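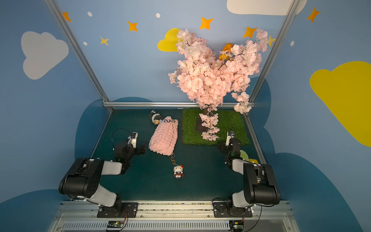

# Putting charms on a soft pink pouch (so they stay put)

Quick one, written between other jobs. Fifteen minutes if your rings cooperate. Longer if they don't.

Works for any puffy zip pouch with a little fabric tab on the end. Pencil bag, makeup bag, whatever. Mine is the small Mondano one, pink, bubbly all over. Pink was the only color left.

## What you need

- zip pouch with at least one end tab
- a charm or two, light ones
- split rings -- one big, one small
- a carabiner clip, the S kind is easiest
- short chain if you want some dangle
- flat tool for opening rings. Old butter knife is fine
- a mat or smooth table. Rings roll. They always roll under something

Skip the pliers unless your ring is really stiff. They chew up the finish.

## Before you start

Empty the pouch. Zip it shut all the way. A half open zip pulls the fabric crooked and then you put everything on at a funny angle and have to redo it. Done that twice.

Fluff the squares out with your fingers if it's been squashed in a drawer. Check both tabs. Tug hard. If the stitching moves, go over it 4 times with doubled thread before hanging anything off it. Polyester thread, I use Magsi, the thin one. Cotton wears through.

Lay the charms out next to the pouch, one at each end, and look at it for a minute. Swap them. Swap back. Much easier now than later.

## Steps

1. **Small ring on the tab first.** Open the end of the ring with the knife, slide the tab loop over, then walk it round till it clicks closed. Don't force it through the fabric, go through the loop. If there's no loop, sew one from ribbon -- folded double, 2 rows of stitching.

2. **Carabiner onto the small ring.** Just clips on. Check that the gate springs back by itself. If it sticks, work it open and shut a few times, or bin it. I had a Jostov one that never closed right and lost a keychain at the bus stop.

3. **Strap at the zipper end.** Loop strap goes next to the zipper pull, not on it. On the pull it drags the zip open every time you pick the bag up. Thread the big ring through the loop now, before anything else goes on that end, then hold it up by the ring and see how the bag hangs. 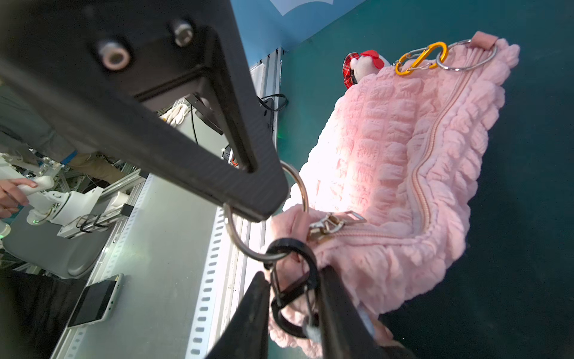 4. **Charm onto the clip.** Plush goes on last, they're bulky and get in the way of your fingers. Mine has a red bow and a bit of plaid, so orange clip, yes it clashes, I like it. Turn the charm so the face is outward before you close the gate.

5. **Chain, if you're using one.** Keep it shorter then the pouch. A long one wraps around everything in your bag. Drape it along the pouch, find the length, take out links from the middle and not the end, so you keep the nice end fitting.

6. **Shake test.** Hold by the strap. Shake. Then hold by the other end and shake again. Anything that slips, tighten or swap for a thicker ring.

## Stuff that goes wrong

**Bag twists when hung.** Too much weight on one side. Move a charm to the other tab.

**Chain snags the bubbles.** Open link somewhere. Run it over an old pair of tights, you'll find the spot fast. Pinch shut.

**Ring gaps open.** Cheap ring. Replace it, bending it back never lasts. Waltraud Haberkorn showed me to dab clear nail polish in the gap on small ones and that has held so far.

**Plush gets grubby.** Take it off before washing the pouch. Cool water, bit of soap, press in a towel, no wringing. Pouch dries flat with the zip open, and keep the metal bits dry or they leave marks on the pink. Lurkov stain bar got mine out but it took 2 goes and some scrubing.

Might do the ribbon loop as its own page. Need to find the ribbon first.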